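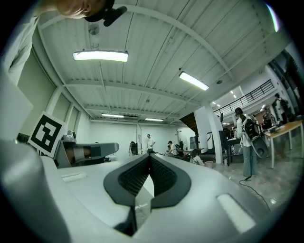

Re: [Drunside] the big white room: lights, echo, windows

From: Shengli Yan
To: Drunside space list

Hi all,

Sorry for the slow answer, I wanted to spend a few more evenings in the place before I mouthed off on the list. Lu asked a bunch of things last week and I've answered them in line further down, but first a few general thoughts, and yes I know I ramble.

I really like this room! I didn't expect to. When we looked at Drurnholm in January it was gray outside, the heat was off, and all I could think was that we'd be sitting inside a refrigerator. White walls, white beams, white corrugated ceiling, the whole works. I went home and told my wife I'd voted yes to a refrigerator. But once there are people at the far end and stuff going on, the white does you a lot of favors. You can find a dropped screw on a cloudy afternoon, and that was never true in the old place, where we lost a good pair of tweezers for an entire winter (they were under the radiator, and so was half a sandwich).

The windows are most of it. They're tall, they run in a row down the one side, and from midmorning on I don't want any of the lights on at all down by the glass. It's the near half that needs help. Which gets us to Lu's message.

On Lu's message, Lu wrote:

> Hello everybody, I was in at Drurnholm until 9 last night and I have some
> questions before we start spending money. First, the long fluorescents.
> Are we keeping them? The one closest to the door side is so bright I was
> seeing stripes when I looked down at my work, but go past the column
> and it's a completely different kind of light.

Keep them, please. I counted because I was going to price this out: there are four of the long ones hanging over the main part, and they're hung at funny angles to each other when you look up from underneath, but they work for general light and I can't get excited about replacing them. The stripes are a glare thing. If you lie on your back or look up a lot (I was checking the beams for somewhere to run an extension cord, so I had a crick in my neck for two days) the near one is brutal. Sitting normally and facing the windows it doesn't bother me. So my cheap proposal is we turn the tables around and see.

The bright patch past the column is from the little recessed lights, that whole cluster of them. They're on their own switch. I like those a lot for close work, and if it were up to me the fussy stuff would move over to that side and the big messy stuff would stay under the long fixtures. Somebody already told me off for saying "fussy stuff," so let's say handwork.

> Second, the echo. I dropped a stapler and I think they heard it upstairs.
> Has anybody looked at panels? I saw Fumano has a kind of felt tile but
> it's not cheap.

The echo is bad, no argument. Hard floor, hard walls, and that metal-looking ceiling with the ridges in it. I did the clap test from three or four spots and it's worst in the middle of the floor and a good bit better right beside the column. I got a price from Fumano for a first batch and it came to 200 dollars for enough felt tile to do a strip along the back wall, before shipping. I don't hate it. But I'd want to try the free version first, meaning rugs. I have one rug I can give up, a brown one, ugly as sin but thick. My sister has another. If five or six of us bring something soft and we still sound like a swimming pool then I'm happy to chip in for the tile.

One thing I'd rather we didn't do is stick anything to the ceiling. Those ridges won't take adhesive well, and I don't want to be the guy on the ladder when it lets go. Hanging something off the beams is a different story, but the landlord has to say yes to that and I haven't asked. Does anyone have a good relationship with him? Mine is so-so after the parking business.

> Third, storage. Right now things are kind of just along the back wall and
> I couldn't tell what's ours. Is the gray bin ours? Is there a plan?

There is no plan! I'd love one. As of my last visit there was the gray round bin up against the wall and the small pink bucket on the floor not far from it, and that's the corner I'd make the official cleanup corner, since the stuff has migrated there already. I haven't found out who the bin belongs to. If it's yours, speak up, and otherwise I'm putting a bag in it and calling it trash. Same offer goes for the bucket. It's a good size for rags.

For real storage I'd look at the space behind the column, by the stairs. The staircase is the one dark thing in the room and it eats up light anyway, so nobody is going to want a table there. Shelves along that side would be out of the way. I measured what I could with the tape I had on me and a unit 70 inches wide would go in with room to walk past, as long as it isn't too deep. Please measure again before anyone buys anything, my tape has a bent end and it lies.

Let's keep the bottom of the stairs clear, though. I've seen what happens when a flight of stairs becomes a shelf. First it's one jacket.

> Last thing, the windows. Do we want blinds? I don't want to be the one
> who makes it gloomy but the afternoon sun comes right across the tables.

I'm torn. I'd say wait until summer and see how bad it gets, because once you put blinds on a row that long somebody has to open and close them all, and they get dusty, and one of them always breaks and hangs crooked for years. What about curtain material on just the two panels nearest the tables? It would take some of the edge off the echo too. I have a sewing machine and I can do a straight hem, which is the extent of my talents. If we go that way I'd like a light color, off-white or something in that family, so we don't lose what makes the room nice.

Okay, things I'd like from the rest of you, whenever you get to it:

Rugs. Tell me what you have and how big it is. No shag, I'm not vacuuming shag.

Opinions on turning the tables toward the windows. I can do it with one other person in half an hour. I'd leave the walkway between the column and the far end open, people cut through there constantly and I've been bumped twice.

Whose bin.

Whether anyone knows what the small round thing hanging from the ceiling is. It's up over the main part, toward the left as you look at the windows. I figured smoke detector, my neighbor figured sensor of some kind, and I'd like to know before we hang anything near it.

And Lu, I still have your good scissors. They're in my car in a sock so they don't poke anything. I'll have them with me next time I'm in.

Shengli

P.S. The side door sticks if you pull it straight. Lift the handle a little and then pull. I stood out there in the rain for ten minutes before I worked that out, with the rug under my arm.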